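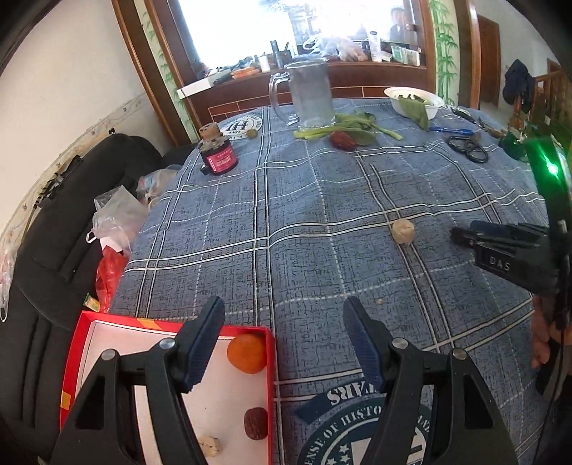

Attachment 1 to ticket 3089. Sorting task with the red box, both handheld grippers in use.

Serville Product Support
Ticket 3089: Levell handheld gripper kit, left unit reports incomplete closure
Posted in May by Silvia Brabec, Support Documentation

Status: Closed
Product: Levell two-unit handheld gripper kit
Reported by: Natália Matoušek, Drustis
Assigned to: Marek Vávra

Summary of the report

The customer states that one unit of the kit, registered as the left unit, records an incomplete closure when the fingers are pressed fully together without an object between them. The control software, Reddy, displays a remaining opening of 6 mm. The right unit returns to zero as expected. The fault was noted during a table-top task in which small food items, among them a tangerine and a dried jujube, are placed in an open box. The customer requests a replacement unit under the service agreement.

Log

9:10 a.m. Ticket opened. The customer was asked to supply the firmware number of both units, one image taken during the task, and the exported session file.

10:25 a.m. Materials received. Both units report firmware 431. The session file contains 200 recorded closures, of which the majority show the same offset. An offset that remains constant over a session generally indicates a lost zero point. Wear in the finger linkage usually produces values that drift.

10:40 a.m. Image reviewed. Both finger pads are present on the unit in the foreground, and two screw heads are visible at each finger. The image does not permit any judgment on screw torque, and the customer was asked to check the screws by hand with the key supplied. A cylindrical rotary encoder is standing on the tablecloth at the left of the table. The customer was asked to state whether this part belongs to the kit.

11:30 a.m. Customer reply. All screws are tight. The encoder is a spare from the customer's own stock and has not been fitted to either unit. No parts have been exchanged.

11:45 a.m. Customer instructed to perform a zero reset on the left unit:

1. Close the active session in Reddy and disconnect the left unit.
2. Wipe both finger pads with a dry cloth and remove any residue from the base of the fingers.
3. Reconnect the unit while the fingers are fully open.
4. Select Maintenance, then Zero Position.
5. Press the fingers together until the prompt clears. Release slowly.
6. Repeat step 5 once and save.

1:20 p.m. Customer reports that the reset was rejected with the message "Reference not stable." Case referred to Guðlaug Bjarnason, Hardware Service.

2:05 p.m. Hardware Service advises that the message appears when the unit is reconnected before the previous session has been fully written to disk. The customer is to wait roughly a minute after closing the session and repeat the procedure from step 3.

2:50 p.m. Reset accepted. The customer confirms a reading of zero at full closure and has resumed the task.

Resolution

Zero point restored by the customer. No replacement unit was issued. The earlier session file may be retained if the offset is subtracted on import. The waiting period will be added to the Levell service guide at its next revision.

Comments (3)

Norbert Kolář
We received the same message on the right unit. Waiting after the session was closed resolved it. Please place the note before step 3, where it will be read.

Silvia Brabec (Serville)
Thank you. The request has been passed to the editor of the guide.

Natália Matoušek
Still reading zero after two further sessions. Is the import correction applied per file or per folder?

This site uses cookies to keep you signed in and to remember your language setting. Accept all / Manage preferences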